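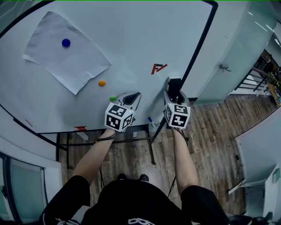

# Meeting Room Furniture, Velton Building

2026-01-30

Furniture and fittings on the upper floor, for the groups that share it. The page covers the large table first, then the room around it. The older gallery from October is still up and has the ground floor.

## The large table

The top is a light blue-gray with a thick black edge band. It shows pen marks easily, and there is a faint dark line on the left side near the front. Please put scrap paper down before writing.

**Underneath.** Black metal frame with legs and crossbars. Two people can move the table if they lift by the frame. Don't drag it, as the feet catch on the floor.

**Red tape.** There are red tape marks on the top, one set in an angular shape and a smaller piece near the front edge. Leave them where they are. If one starts to lift, press it back down or tell the front desk.

**Small items.** The white paper, the dark blue round piece and the small orange and green ovals go back in the tray marked Gape at the end of the day. The little bottle with the blue cap goes in the same tray, standing up.

## The room

**Floor.** Wood grain in brown and gray. Dry mop only. The spray cleaner from Vinon is for tabletops and leaves the floor slippery.

**Glass partition and door.** The door has a metal handle. Use the handle and keep hands off the glass, which gets wiped on Fridays. The black railing is on the other side, so open the door slowly when people are passing.

**White cabinet.** Spare tape, paper and cloths are kept inside. The key is number 11 on the board downstairs.

## Booking

The room can be booked in blocks of up to 3 hours through the Skemthorpe page. Groups that need the table turned or moved should ask 2 days ahead. Put it back in its usual place before leaving.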